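Notebook, Wednesday – visit day for the wiping arm

Written the same evening, so forgive the order. Corrections are welcome under the entry.

The visitors from Cloltby came at 9:40, twenty minutes before the time we agreed, and the arm was still in its warm-up. Magnus Haldane took them to the coffee corner and I finished the joint check alone. Four people in total, two of them from the side of building maintenance and not from engineering. This changed the questions very much, and I think for the better.

Plan of the demonstration, as we agreed with Ross Lindsay on Monday:
1. short talk, why cleaning of washrooms is hard for an arm
2. the human examples, on the big screen
3. the arm does the same job on our test wall
4. questions

The talk was mine. I said that a flat surface is a solved thing for us, more or less, and that the small round metal parts are where we lose the time. A spout must be held and wiped at the same moment. The cloth slides, it bunches, and the force sensor in the wrist can not tell if it feels the metal or only a thick fold of the cloth. I had a slide with the force curves but I skipped it when I saw the faces.

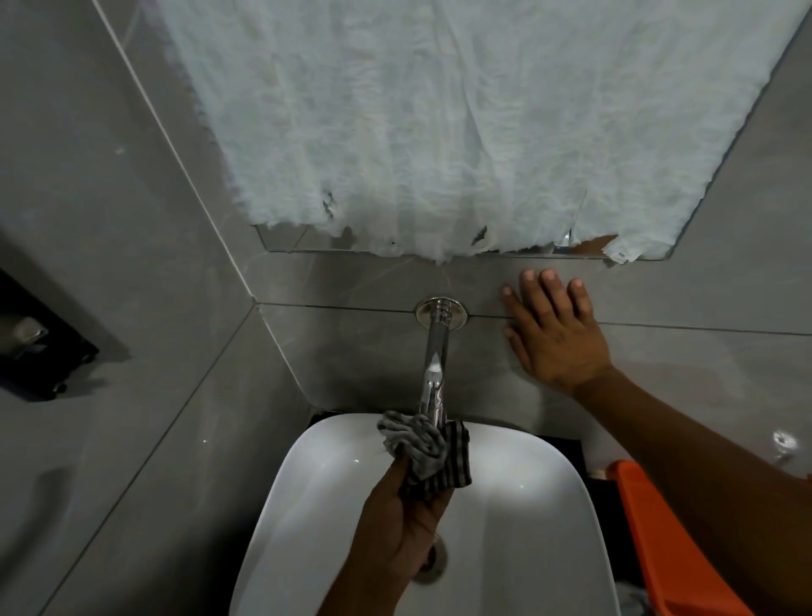
Part 2 went slower than planned because the people from maintenance wanted to stop the screen many times. One of them has trained new cleaners for a long time and she pointed to things which we never wrote in our labels. Her main remark was that we label the tool and the surface, but we do not label the body. For her the posture is half of the work. I wrote this in capital letters in my paper notes. Our library for the faucet task has 553 clips now, and not one has a label for the support hand.

Alcides Rezende answered that the Grorkmont software has a free field in each clip, so we can add it without a new version. I believe him but I want to see the export first. The last time we used the free field, the export for Malik wrote it in the wrong column.

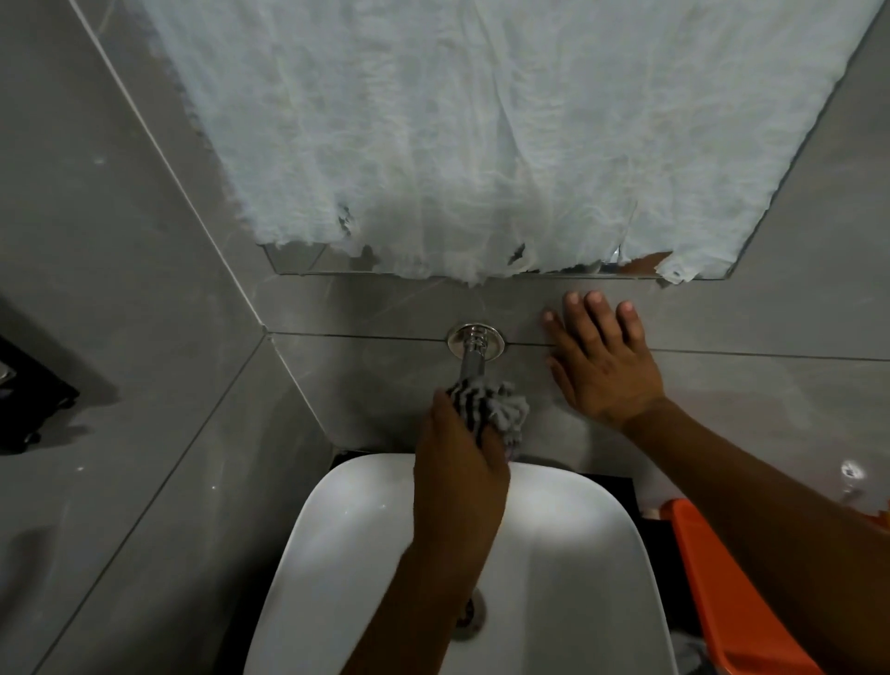 For part 3 the question was how the arm should replace what the second hand does. Our arm is alone, it has no second hand, and it is bolted to a heavy base. Calum Farquharson said that the base is the support, so the question is empty. I do not fully agree. When a person works with the palm flat on the tile next to the spout and the other hand squeezes the cloth around the metal, I think the palm also tells the person where the wall is. Our arm must find the wall by touching, and each touch costs time. Maybe a simple distance sensor at the wrist is enough. To be tested.

The runs on the test wall, 60 seconds limit for each:
Run 1 – good. Complete wipe of the spout, cloth stayed in the gripper.
Run 2 – the cloth caught on the wall plate and the arm stopped itself. Correct behavior, but it does not look nice for visitors. Restart by hand.
Run 3 – good, but slow, 23 seconds only for the approach.
Run 4 – I changed to the thinner cloth from Trorow. Faster, but it left a dull ring near the wall. The trainer saw it before I did.

The questions were mostly practical. What is the weight, who changes the cloth, can it work when the floor is wet. For the wet floor I said no, not in this version. Dougal Crichton asked me afterwards why I did not say "soon". I prefer to say no.

One question I could not answer: does the arm know when the metal is clean? It does not. It counts strokes and stops. We should think if a camera check at the end is possible, the reflections on chrome will be a problem.

To do:
– ask Alcides for a test export with the free field filled in
– write a proposal for the support hand label (values: wall, basin rim, none, other)
– order the thick cloth again, the box is nearly empty
– repeat run 2 with the wrist turned a little, and save the force log this time
– send the clips to the trainer, she offered to comment on them

The visitors left before lunch. The arm is parked and the key is in the drawer, not in the cabinet.

Comments (4)

Ross Lindsay
Good notes. For run 2 the force log exists, I had the recorder on. It is in the July folder.

Alcides Rezende
Export test done with 200 clips. Column is correct now. Please check the accents in the text, they look strange on my side.

Calum Farquharson
I still say the base is the support! But I would like to see the distance sensor tried. There is an old one on my shelf.

Magnus Haldane
Can we add "mirror" to the label values? I have seen people lean there too.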